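Notes from the Back Porch

Well, July got away from me. I meant to write this up two weeks ago, and then the tomatoes came in all at once and the dog ate a bee, so you're getting it now. The big topic this month is candles, because so many of you wrote in after I mentioned I'd started pouring my own again!

I learned the first time from Éabha Gilmartin, who had the stall next to mine back when I was still selling jam. She used an old household book from 1886 that told you to render your own tallow on the kitchen stove. I tried that exactly once. The curtains smelled like a Sunday roast until Thanksgiving and my husband still brings it up. So it's been wax from a bag for me ever since, and I'm at peace with that.

My wax comes from Ladumholm, the little supply shop out past the feed store. They carry two blends I like. Gella is the soft one, fine for jars, and it takes scent well (go easy, I overdid the clove last winter and had to burn them outdoors). Lullska is harder and holds a sharp edge, so that's the one for anything that has to stand up on its own. Mixing them is a waste of both, in my opinion, though I know a few of you swear by it.

I poured over 40 candles between the Fourth and now. A good third of them had sinkholes around the wick. If yours do too, you're probably pouring too hot and then leaving them by an open window, same as me. Poke a few holes near the wick while the wax is still soft, wait until it firms up, then top it off with what you held back. And do hold some back! I forget every single time and end up melting a cracked one to fix the others.

Wicks I've gotten pickier about. Cotton braid, primed, and one size bigger than the chart says for the hard wax. Trim it short before you light it, every time, even if you're tired and the guests are already on the steps.
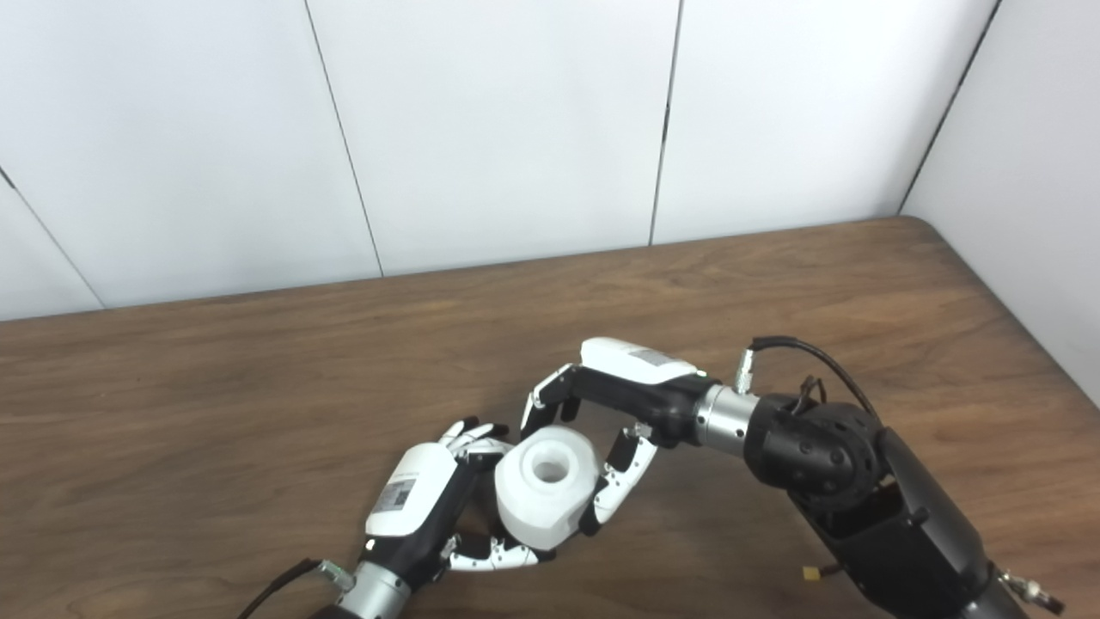 What's coming up

The candle swap is at my place again, 9 in the morning, before the porch turns into an oven. Bring whatever you've made, ugly ones very welcome, and a box to carry your haul home in. I'll put coffee on. If you'd like to bring something to eat, we had four lemon loaves last time and not one thing with salt in it, so please think savory.

Cortés, the bakery on the corner, is saving their big glass jars for us. They've had pickled peppers in them, so they need a good long soak and then another one. I did a batch in July without the second soak and, well, vanilla and jalapeño is a combination.

Also, somebody left a blue casserole dish here in the spring. It has a lid. It's a very nice dish and I've started using it, so speak up soon.

Next month I want to talk about drying herbs, and whether I should give up on basil.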